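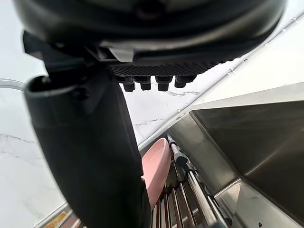 How many times do you have to show it a thing before it learns?

More times than you want to, and then Mariann asks for another batch.

That was what I told Elis Prothero on her first morning at Flundside, when she was still standing with her coat on. She wanted a number. I gave her the one on the sheet, which was 80 good examples per task, and told her that good was the part that took the time.

The task that month was wiping the dish rack. It sounds like nothing. You stand in the rig, you move your arms, and the robot at the island moves its arms. It takes the sponge, wipes the rack, and lets go. Then somebody puts the sponge in a new spot and you do it again. Every try is saved, the hands and the video together, and at night the tries go to Umus, which was our name for the learning system and also for the server it ran on. In the morning Umus had either gotten better or it hadn't.

Elis was fast. Most new operators fight the delay. They push, see nothing, push harder, and the hand slams down on the rods. She moved like someone reaching into a bath to check on a child. By lunch she had a stack of clean tries and Attila Szűcs, who had been there longest and didn't like to be passed, asked me quietly if her gloves were set up differently from his. They were the same gloves.

The trouble started in review. Mariann Veres did the review at Briltbridge, where the company had its real offices, with plants. She marked each try as keep or drop. On the second day she dropped 23 of Elis's tries, all with the same note: pause before grasp.

I watched them at my desk with a sandwich. Mariann was right. The hand came over the rack and stopped. It stayed there a second or so with the fingers open, then went down and took the sponge perfectly. In every one of them the grasp was good. Attila's grasps were ugly beside them, and Attila's had all been kept.

"You're stopping," I told Elis.

"I'm looking," she said.

"Can you look while you move?"

She said she could try.
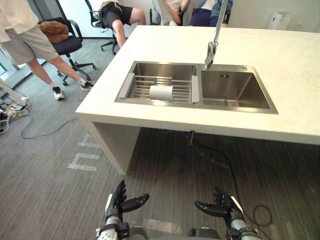

Start position at the Flundside island. Both hands up, then wait for the tone.

She tried for the rest of the week. The pause got shorter but it didn't go away, and with the shorter pause she began to miss. The hand would close beside the sponge, or catch the edge of it and drag it into a rod. Those went to Mariann too and came back marked drop, fumbled. By Friday's standards at any other job she would have been in trouble, but there were two of us short on the schedule and the October deadline hadn't moved.

I took the rig myself one evening after the others had left. I hadn't operated in a long time. I put the gloves on, raised my hands, and waited for the tone. Then I reached out and found I was doing it as well. Right above the rack, where the rods run close together and shine, I couldn't tell how far down they were. The headset showed me silver on silver. I stopped until I could make sense of it, and then I went on.

I did it ten more times. Then I pulled up Attila's kept tries and went through them slowly. He didn't stop. He came in low from the side until a finger touched metal, and he slid along the rod until he hit the sponge. He had never been looking at all. He was feeling his way, and since his hand never stopped moving, the notes had nothing to say about it.

I wrote this up for Briltbridge and tried to keep it short. I said we had two ways of doing the task and had been throwing one of them out. I said that the one we kept might be teaching Umus to bump into things. I attached two videos and asked for one night of training with the pauses left in.

Mariann called me instead of writing. She had a dog barking behind her.

"If I keep the pauses, it learns to pause," she said. "Then it stands in somebody's kitchen staring at a sponge. Nyitrai is paying for this. They have asked me in two separate meetings why it's slow."

"It's slow because it can't see."

"It isn't supposed to know that," she said, and then she was quiet for a bit – I think she was dealing with the dog. "One night," she said. "Mark them so I can pull them out again."

I marked them. I told Elis to go back to doing it her way, and I told Attila nothing, which was a mistake, because he found the folder by himself. He came over and asked if his tries were being taken out. I said they weren't. He asked if hers were being put in. I said yes. He nodded and went back to the rig and worked straight through his break.
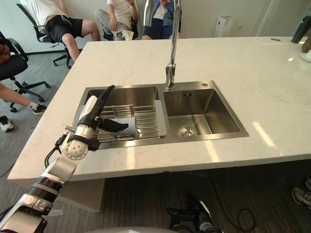
Sylvain Marty said that we were all asking for the wrong thing, and that he would sooner have 80 bad tries with the reason written next to each one than any number of clean ones. He said it from the doorway with his bike helmet still on. Sylvain trained the model and rarely came to Flundside, and we hadn't expected him.

"Nobody writes the reason," Attila said.

"Then ask her why she stops."

Elis was sitting with her gloves in her lap. She said she stopped because she didn't know where the rods were yet. She said it the way you'd give your address. Sylvain asked if she stopped when the sponge was lying on the bare counter, and she thought about it and said no, she didn't think so. He asked me to check. I checked while he stood behind me. On the counter she went straight in, every time.

"Good," he said. "It might pick that up."

The run started that night. In the morning I got in before the heat was on. Zoltán Takács had set the sponge on the rack and was eating a roll, and he pointed at the robot with it to tell me I could go ahead. I pressed start.

The arm came up over the edge of the counter and out over the rack and stopped there. I looked at the clock on the wall and then back. The hand went down, closed, and missed the sponge by the width of a finger.

It opened again. It came up a little, stopped for longer this time, and went back down.

Zoltán asked if he should write that one as a keep or a drop. I told him to leave it blank until Elis got in.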